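Remise en état de la cellule à deux bras

J'ai repris la cellule Drosar en mars, après des semaines à ne faire que des bricoles dessus. Le pli du tissu partait de travers une fois sur trois et je remettais ça sur le compte du programme. Le problème venait du montage.

Premier point, le rail. Les deux platines noires étaient serrées, mais celle de gauche avait pris un peu de jeu. J'ai desserré, recalé contre la rainure, puis resserré en croix. Il reste des saletés dans la gorge du dessus, je passerai l'aspirateur quand j'aurai retrouvé l'embout fin.

Ensuite les câbles. Ceux des pinces font une boucle au-dessus de l'avant-bras, et si elle est trop courte, ça tire en bout de course. J'ai redonné 80 mm de mou de chaque côté. 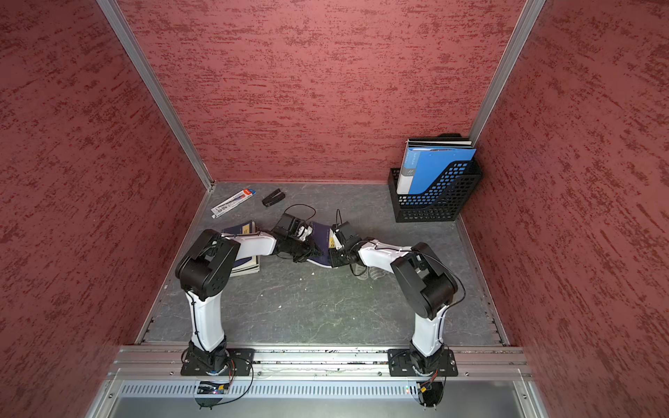
Pour l'étalonnage, j'ai refait la procédure Ultus depuis le début, bras gauche d'abord. Elle demande 600 points par bras. Le gauche est passé du premier coup, le droit s'est arrêté au point 471 avec un défaut de communication. Un connecteur mal enfoncé sous la platine – j'aurais dû commencer par là. Relancé, terminé sans erreur.

J'ai aussi baissé la force de serrage des pinces, sinon elles marquent le tissu. Les mors de rechange viennent de chez Huet, ils se montent sans retouche.

Reste à attacher les faisceaux qui pendent devant la grille. J'ai commandé des colliers chez Dallener, je m'en occupe dès qu'ils arrivent.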